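From: Mathis Coste
To: famdale-builders
Subject: Re: [famdale] Picking up litter, carpet trouble

Pascal Fleury wrote on Wednesday:

> My Likine arms work well on the bench but go wrong on the living room
> floor. The grippers stop too high, or push into the carpet. Is it the
> camera or the arms? And do you use the same hand on both sides?

Pascal,

I had the same fault, and in my case it was the floor height. I had measured it on the workshop concrete, then moved the robot on to carpet and kept the old value. The difference was 18 mm. Set it again in the room you mean to use, with the base standing where it will stand.

Things I would check, in order:

1. Floor height. Touch down at four points and take the lowest.
2. Camera tilt. Mine slips if the Rolland bracket isn't tight. Patterned carpet also confuses the object finder, so I raised its threshold to 88.
3. Hands. I run different ones, a gripper on the left and the black multi-fingered hand on the right. The bin stands between them on the floor, with the bag folded over the rim. 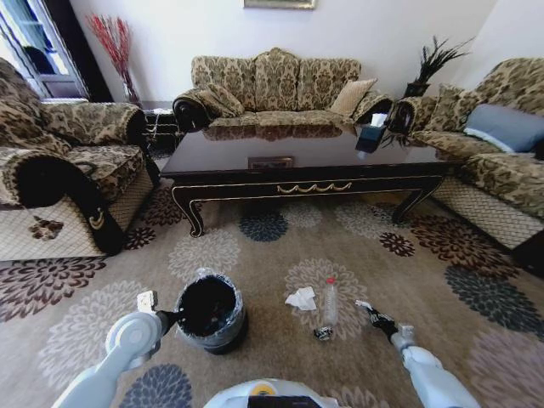 4. Speed. Slow the last part of the descent. I have it at 53 mm a second.

The settings file is in the Jalley folder, revision 1102. Change the arm lengths before you load it.

Mathis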